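Hilo rápido sobre desayunar bien con lo que sobra del finde, que me lo pedisteis y llevo desde julio dándole largas

1/ Bandeja de horno negra al centro y todo el bollerio dentro. Nada de cestita, nada de blondas. Se sirve y se friega una cosa. Fin

2/ Mezclad. Uno grande que mande, panecillos pequeños, una rebanada de pan. Si todo es igual aburre

3/ Mantel individual gris, el mio es el Tallska. Casi 3 años y ahí sigue. Arrugas? pues arrugas – no plancho manteles, lo siento mamá

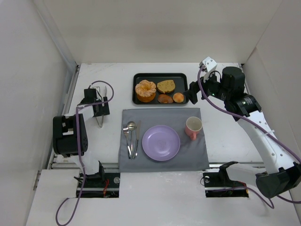 ¿Y el pan de ayer se puede recalentar sin que quede como una piedra?

Unas gotas de agua por encima y 2 minutos de horno, ya caliente. Micro no, por favor.

4/ Plato lavanda con taza rosa. Qiuyue Tang dice que no pegan. A mi me pegan

5/ Cubiertos juntos a la izquierda, los tres. El protocolo que lo mire otro, asi queda sitio para la taza y no le doy con el codo

6/ Café: yo Türkmen, molido grueso. Se pone lo ultimo, cuando la gente ya esta sentada, que si no se enfria

7/ Lo que sobre, a una bolsa de tela y mañana tostadas. La mantequilla fuera de la nevera un rato antes q siempre se me olvida

luego subo la receta del bizcocho de corona, q me voy corriendo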